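Oficina partilhada de Stirkstead, bancada dos dois braços. 28 de setembro de 2024.
Inspeção: Elsa Haugen. Segunda leitura: Gyula Balogh.

Marcar com x só o que foi visto ou medido. O que ficar em branco passa para a lista de pendências no fim da folha.

## 1. Antes de ligar

- [x] Bases apertadas ao tampo. Parafusos verificados com a chave dinamométrica da oficina.
- [x] Botão de emergência ao alcance de quem está sentado. Corta a alimentação dos dois braços.
- [x] Disjuntor da bancada identificado no quadro.
- [ ] Fita no chão a marcar a zona de trabalho.
 *Comentário: a fita antiga descolou. A Margit Orbán traz um rolo novo. Até lá, manter 2 m livres atrás da bancada.*
- [x] Tampo sem ferramentas nem copos.

## 2. Cabos

- [x] Cabos das bases encaminhados para trás, fora do alcance dos braços.
- [x] Laço do cabo em cada punho com folga suficiente para a rotação completa.
 *Comentário: no braço direito o laço estava curto. Refeito e testado à mão, sem corrente.*
- [ ] Cabos fora da superfície de trabalho.
 *Comentário: há um cabo preto fino pousado no tampo, do lado da frente, e mais cabos e conectores ao longo da borda. Falta a calha. Não passar com a garra por essa zona.*
- [x] Fichas sem folga nem isolamento danificado.

## 3. Arranque

- [x] Ligar primeiro o braço direito, depois o esquerdo.
- [x] Luzes verdes nas duas bases antes de enviar qualquer comando.
- [x] Velocidade limitada a 30 % no programa Ollum.
- [x] Posição de repouso alcançada sem ruído nas juntas.
 *Comentário (G. Balogh): ligeira vibração no ombro do braço esquerdo quando para. Reapertado. Voltar a ouvir na próxima inspeção.*

## 4. Garras e teste com cubos

- [x] Dedos paralelos, sem rebarbas.
- [x] Abertura e fecho completos, 40 ciclos em cada garra.
- [x] Paragem de emergência com um cubo preso. O cubo ficou na garra.
- [x] Um braço de cada vez na zona central.
- [ ] Limite de força gravado no ficheiro Skona.
 *Comentário: o valor está só na memória do controlador e perde-se ao desligar. A Huiling Zheng grava-o e deixa a cópia na pasta da bancada.*

## 5. Ao terminar

- [x] Retirar o cubo da garra antes de cortar a corrente, com a mão por baixo do punho.
- [x] Amparar os braços ao desligar. Não têm travão nas juntas.
- [x] Desligar no disjuntor e anotar o contador de ciclos.
 *Comentário: a lubrificação é aos 2000 ciclos. Ainda não chegámos lá.*

## Pendências

| Ponto | Quem | Prazo |
|---|---|---|
| Fita no chão | Margit Orbán | antes do próximo teste |
| Calha para os cabos da frente | Kgomotso Swanepoel | novembro |
| Limite de força no ficheiro | Huiling Zheng | antes do próximo teste |
| Vibração no ombro esquerdo | Gyula Balogh | próxima inspeção |

Resultado: a bancada pode ser usada com a velocidade limitada e com duas pessoas presentes. Sem a fita no chão, não se fazem demonstrações a visitantes.

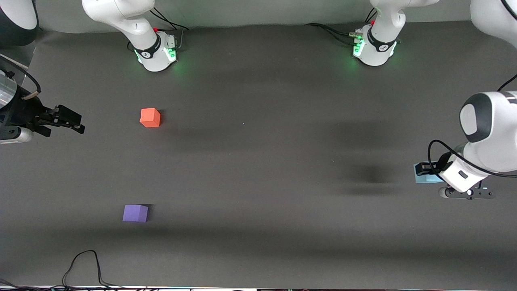 Ponto 4, teste com cubos: cubo azul-claro na garra do braço esquerdo, garra direita livre.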